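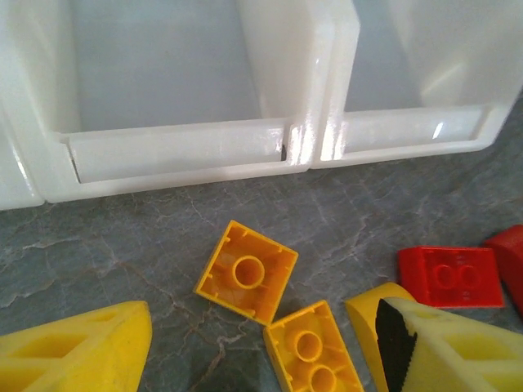
White plastic storage bins along the back of the worktop.

Last updated: February
Reading time: 2 min

Who still turns up on a Monday night? Karting in Dalen, a student project by Ming-te Tseng

I picked the Monday club races at Otismont because I grew up hearing the engines from my bedroom, and I wanted to know if the crowd had really shrunk as much as everyone says. The club let me go through its old gate books (all handwritten, some with coffee rings!) and I loved every minute of it.

Paid entries for the last full season came to 2,956. The season before, it was 3,142. That is a drop, but a much smaller one than I expected after all the gloomy talk in the paddock.

I also handed out a questionnaire over six race nights and got 171 back. Most people came because they knew a driver, and very few followed the bigger Winov series on television. Several wrote whole paragraphs on the back about the old Pakitberg track, which closed before I was born. I've typed those up in the appendix, they're brilliant.

My weak spot is the under-sixteens. They get in free, so the gate books miss them completely, and I'd count them separately next time.

We use cookies to improve your visit. Accept | Manage settings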